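Two-arm sorting bench - what did you budget for besides the arms?
Small Shop Automation > Planning and Purchasing

edankwa
Posted Tuesday, 7:12 am

Morning all! I've finally got a yes in principle for a two-arm bench at Kivell, and I'm so keen to get this right. The job is sorting small parts by colour into bins before they go to packing. I've read every old thread here on choosing arms, so I'm fine on that side. What I can't find is what people spent on everything else. Table, frame, bins, cables, floor space. I've put down $900 for the lot and I have a feeling you're all about to laugh at me.

Ewurabena

pikden_obed
Posted Tuesday, 8:40 am

Not laughing, my first number was lower than yours! We ended up at $1,405 for the frame, bench top, clamps and cabling, and I'd spend it again tomorrow. The frame is where I'd put the money. Ours is black aluminum extrusion running right around the table top with a post at each corner, and the arms mount to opposite sides of it. Once they're bolted to something that square you can stop thinking about them and get on with the fun part.
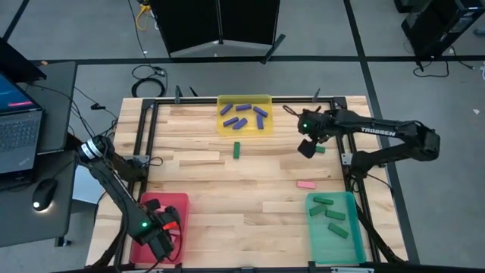
The other thing I'd plan early is reach. Draw both arms' circles on paper and work out which bins each one has to get to before you order a table, because a top that's too wide is an expensive thing to own. And buy cheap bins! Ours are plain translucent plastic, one colour per bin, and we swapped sizes twice before we settled.

Obed Dramani
Pikden

greybox
Posted Tuesday, 9:05 am

Going to disagree on the frame. For a first bench I'd clamp both arms to a heavy table and keep the difference for spares. You don't know your layout yet, so why pay to lock it in?

pikden_obed
Posted Tuesday, 9:31 am

Extrusion isn't locked in though - loosen the bolts, slide the bracket, done. With clamps we were re-teaching positions every time one got bumped.

greybox
Posted Tuesday, 9:44 am

Fair, if yours get bumped. Mine sit in a corner and haven't shifted. I still say spares first. A spare set of gripper fingers and longer cables before any frame.

tasargate_mel
Posted Tuesday, 12:18 pm

Bit of both here. We framed ours, but only on 2 sides. What blew our budget was floor space. Our bench is 48 inches long and I'd forgotten a desk for the laptop, plus room to walk behind it. Tape it out on the floor at full size before you sign anything.

edankwa
Posted Tuesday, 4:50 pm

This is brilliant, thank you! Taping it out tomorrow. I'm going back to Chowdhury for a frame quote and asking for $1,405 in the meantime, with spares on a separate line so greybox will still talk to me. Obed, did you buy your extrusion cut to length or saw it yourselves?

pikden_obed
Posted Tuesday, 5:22 pm

Cut to length. Pay the cutting fee.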